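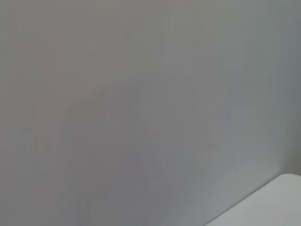 Figure 3. Plain grey surface at close range. The tint is warmer towards the upper left and cooler on the right; a soft-edged darker area reaches the bottom edge.

Published 8 Apr 2022 | Vemivance Working Papers on the Home Interior
14 shares | 3 comments

4.2 Is grey a colour or a shortage of information?

The claim we set out to test is a familiar one in the trade writing on rented homes: that a plain grey surface is "neutral", and that people looking at it will agree on what they see. We doubted this before we began and we doubt it more now, though our evidence does not go as far as we would like.

Figure 3 shows the difficulty. Most readers will call the surface grey and move on. Yet the left-centre has a faint pinkish-mauve cast, strongest in a broad upright band, while the right-hand third leans towards blue. Neither tint has a border. Faint streaks run from top to bottom, so low in contrast that a reader working from a poor print may miss them altogether. We cannot say from the figure whether any of this belongs to the surface or to the light falling on it, and we are wary of earlier papers that read paint shades off pictures of this kind with great confidence.

The darker area raises the same problem in a sharper form. It has a roughly rounded top and turns slightly brown as it deepens. A landlord might call it a shadow. A departing tenant might be told it was a stain, and charged for it. Nothing in the figure settles the matter, and we have left it unsettled in the coding. We are not even certain that the surface is a wall – a large panel would look much the same at this distance.

In the main survey we asked 1,045 tenants to describe the walls of the room they used most. Of these, 700 chose the word "grey" or a compound of it. Taken at face value the result looks like strong agreement. We do not take it at face value. The form offered "grey" near the top of a printed list, and people filling in forms on a weekday evening tend to tick the first thing that will do. When the list was removed for the July round, answers spread out across "stone", "putty", "mushroom", "dirty white" and, more than once, "whatever was there when we moved in".

We also compared our answers with 2,256 written room listings gathered in the style of those found on Zillow. The wording was so repetitive that we question whether it describes rooms at all. "Fresh neutral tones" turned up in listings for rooms whose tenants told us they were brown. We make no charge of bad faith here. The phrase seems to be copied from one listing to the next until it means only that the walls have been painted at some point.

The Jometti scale, which sorts wall colours into warm, cool and neutral, fared no better. It requires a single answer for each surface. A surface such as that in Figure 3 has to be forced into one of the three boxes, and our coders usually fell back on "neutral" as the least risky choice. A category that collects all the hard cases will always look popular. We suspect that much of the reported liking for neutral walls comes from this source, though we would need a second scale, and coders who had not been trained on the first, to show it properly.

Two objections deserve an answer. The first is that such small shifts in tone do not matter to those who live with them. Possibly so – we did not ask, and should have. The second is that a surface with no seams, fixings or marks in view is an unfair test, as people judge colour against skirting boards, sockets and furniture. We accept this in part. It would, however, count equally against the paint card and the sample pot, on which most of the advice we reviewed depends.

Section 4.3 turns to patterned walls, where agreement was lower still.

Related items
Naming the shade: tenants, landlords and the end-of-let inspection
What a sample pot can and cannot show
Wall colour scales compared: a second look at Jometti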